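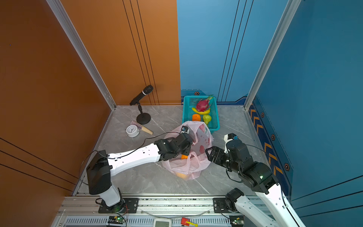

4.2 Changes in the packing work

Before the two-arm cells came to the Longo site, one packer took the whole order from shelf to closed bag. After the change, this work is divided. The cell does the bagging, and the packer prepares what goes in and checks what comes out. We expected the operators to speak mostly about speed. In the interviews they spoke more about the bags. A thin plastic bag does not keep its shape, and a person corrects this with the fingers without thinking. In Figure 3 the left gripper is pushed into the pink bag, close to an orange fruit that can be seen through the plastic, while the right gripper points toward the bag from the other side. Operators told us that this is the moment they watch most. One of them said she could hear from the motors when a bag was going to slip, and that she looked up before any signal was given.

Figure 3. Bagging of produce in a two-arm cell, Longo site. The basket with further items stands behind the bag.

The cells were installed by Sendora in August and run on the Tuvero control software. During the first weeks, every stop had to be confirmed by a shift leader. This rule was removed later, and the operators could restart a cell by themselves. Cosimo Martinelli, who led the shift at that time, described the removal of the rule as more important for his team than the arms themselves. Packers who earlier asked for permission now decided alone if a bag should be opened again or thrown away. Some of them liked this – others said that they had received more responsibility with the same pay.

The daily target per cell was set at 200 bags. When a cell reached only 100, the missing bags were packed by hand at the end of the shift, and this work was not visible in the reports. We found 2 teams that kept their own paper list of such bags. The management at Skimel, the second site in our study, did not know about similar lists until we asked.

A further change concerns training. New packers at Longo now learn the cell first and hand packing after, with 20 minutes of hand packing in each shift. The older packers considered this order wrong. In their view, a person who has not packed soft fruit by hand cannot judge if the gripper holds it too hard. We return to this point in Section 5, where the training plans of both sites are compared.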